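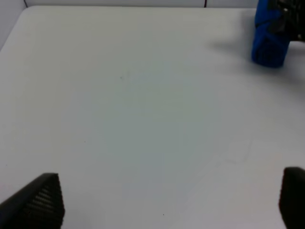

The workshop of Dravilmont is behind a bakery, and you enter it through a yard where pallets are kept. They make tabletops, mostly white ones with a matte surface. The owner asked me not to print her name. "Put the name of the shop, it is enough," she told me, and so I will call her the owner.

She started with kitchen tables, which she repaired for neighbors. The first order for a white top came from a sewing school called Mbwambo, and the school wanted 9 tables of the same height. She had never painted anything white before that.

"I thought white is easy," she says. "You take white paint and you paint. Then I put the first top by the window and I saw every mistake that I made with the sandpaper. On brown wood you forgive yourself a lot."

She painted that first top again four times. The school waited until June and did not complain, but she still remembers the price of the paint.

I asked her why people want a matte surface, when a shiny one is easier to wipe. She does not agree that it is easier. A shiny top shows the cloth marks, she explains, and in the evening the lamp is reflected in it like in a pond. "When you cut fabric or read small letters you get tired from this. With matte the light stays soft. You see the thing that you put on the table, and you see its shadow a little, and that is all."

I wanted to know also about the color, because to me white was one color. She laughed and brought out the sample boards. One was near to cream, one was slightly gray, and one had some blue in it when she turned it toward the door. Most customers choose the slightly gray one, although they come in asking for "pure white."

"The same top is never the same white everywhere," she says. "Near the window it is brighter, in the middle it is more gray. A customer called me and said that his table has a stain in the center. I drove there. It was the light. We moved the lamp and drank tea."

The most popular top is named Esico in her price list. It weighs more than it looks, and the short side is 520 millimeters in the small version. It used to be 505, but a customer with a large cutting mat asked for a little more space, and the owner found that she liked the new proportion better. The old size can still be ordered.

For cleaning she recommends warm water, a drop of dish soap and a soft cloth. She is strict about sponges with a green side. Pencil comes off with an ordinary eraser. Ink is more difficult – she tells people to be quick and to not rub in circles. For rubber feet and other dark things that can leave marks she gives every customer a small piece of felt, and she admits that most of them lose it in the first week.

Last year a furniture chain, Plarkitov, asked if she could deliver 2,000 tops. She counted for one evening at the kitchen table and answered no.

"I would need a hall and a night shift," she says. "And who looks at the surface then? I look at each one from the side, with my cheek almost on it. I do it in the morning, before the coffee, when my eyes are good."

Before I left she showed me her own table at home, which is on the floor above. I expected a white one. It is dark oak, with a burn from a pot and two letters scratched by a child. I asked if she will ever change it for an Esico.

"My husband would like to," she says. "But I would look at it all through dinner and find something to sand."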